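Tamar gets her fingers straightened, without a screwdriver in sight

By Zahira Rondonuwu
17 February 2026

CASTON – The longest repair job at Climness this winter was done on a machine with no screws, no grease and no weight. It took 94 hours of staff time, and at the end of it the patient could open and close both hands.

The patient is Tamar, a two-armed kitchen robot that lives entirely inside a simulator. Climness, a software shop above the old Caston feed store, uses her to try out household chores before anyone risks real crockery. She has a white and gray body, black arms and a pair of two-fingered grippers, and she works in a rendered kitchen with bright red walls that the staff chose by a show of hands and have regretted on and off ever since.
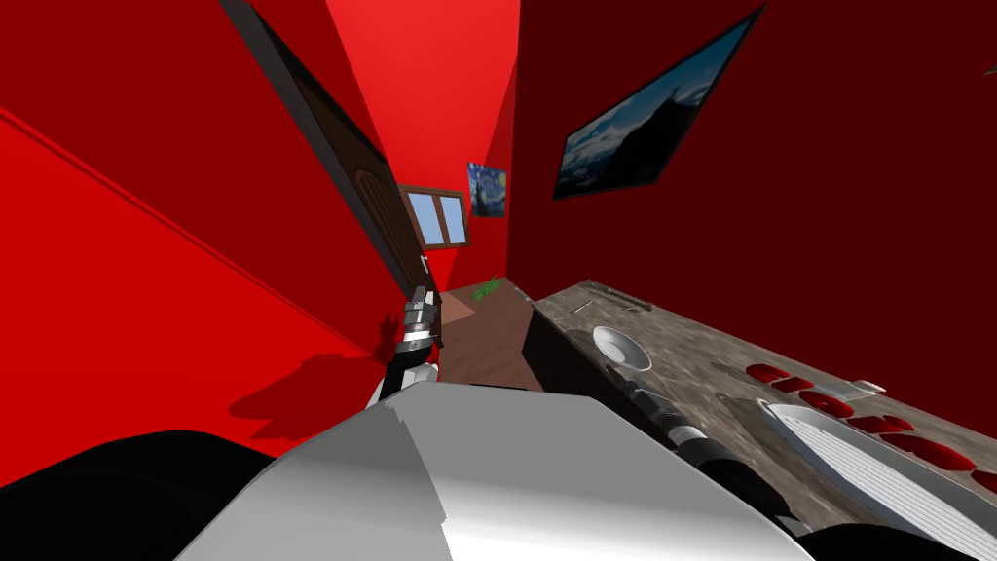
Tamar at the counter, with her left gripper raised near the door.

The trouble started in October, when the company moved Tamar to a new version of Oei, the physics package that decides what happens when one pretend object touches another. Her arms came through fine. Her grippers came through with opinions. Told to close, the fingers met a little off center. Told to open, they drifted, so that by the end of a long shift one hand would be set a shade wider than the other.

"On a real robot you'd look for a loose bolt," said Suryani Saragih, who runs the simulation group. "I spent a whole morning looking for a loose bolt. I knew perfectly well there weren't any bolts."

Saragih and her colleague Wahyudi Krishnan went through the robot's description file, the long text document that tells the simulator how Tamar is put together. Every link and joint has its own entry, with a mass, a range of travel and a friction value. Somebody had once typed a friction value for the right-hand finger joints and left the left-hand ones on the default. The old version of Oei had quietly smoothed this over. The new one takes people at their word.
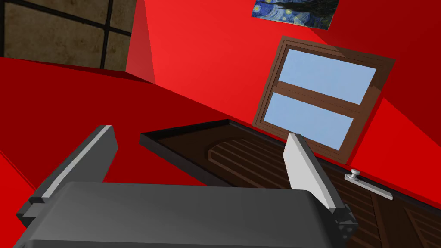
Fixing the number took less than a minute. Finding out what else the old version had been covering up took the rest of the 94 hours. Krishnan wrote a test that parks the robot, freezes the arms and sends each gripper through a full open and close, over and over, logging where the fingertips stop. He set it for 2,000 cycles per hand and went to lunch. It was still going when he got back, and still going when he went home.

The test turned up a second fault, this one in the contact surfaces. A simulated finger has two shapes: the one you see, and a plainer one the software uses to work out collisions. On Tamar's left hand the two had parted company. She could appear to be holding a bowl by its rim while, so far as the physics was concerned, she was holding it by a patch of air next to the rim. She had been doing this for weeks and getting good marks for it.

Krishnan redrew the plain shapes and lined them up by eye, then by measurement, then by eye again when he didn't care for the measurement. He also cleared out five old joint limits belonging to a gripper the company dropped before either of them was hired.
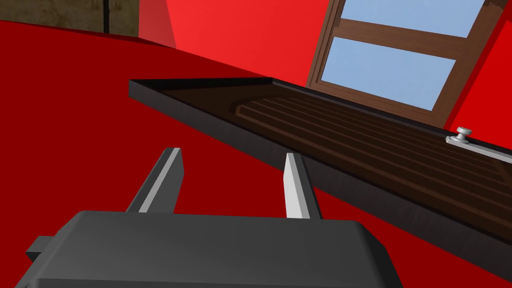
Checking the zero position is the part of the job Saragih now insists on every time the software changes. Zero, for Tamar, means fully open and gripping nothing, and the software has to agree with the screen about where that is. The technician turns on the hand view and looks for two fingers standing open above the dark gray housing, with a wide gap between them, and then reads off the joint values to see whether they tell the same story. If one finger looks right and reads wrong, the calibration starts over. There is a form for this now. It has a box for the technician's signature and a box for the machine's serial number, and as Tamar doesn't have a serial number, people have been writing "yes."

Not everyone at Climness was patient about the downtime. Zoltán Szűcs, who handles customers, had promised one of them a run of kitchen tasks by the end of the month and found himself explaining that the robot was in the shop.

"They asked which shop," Szűcs said. "I said ours. They asked whether they could send a loaner."

They could not. The tasks went out nine days behind schedule, and Szűcs reports that the customer has been gracious, if a little curious about where the parts came from.

The final run of the gripper test ended at 2,294 cycles, when Krishnan stopped it by hand. The fingertips finished where they had begun, to as many decimal places as he was prepared to read. Tamar has gone back to work on the counter tasks, and the friction values for both hands are now kept in one place, under a comment in capital letters asking people to leave them alone.

Ratih Setiawan, the company's office manager, said the repair had raised one question she has yet to settle. The maintenance budget is set aside for equipment, and she isn't sure Tamar is any. For now the 94 hours have been filed under furniture.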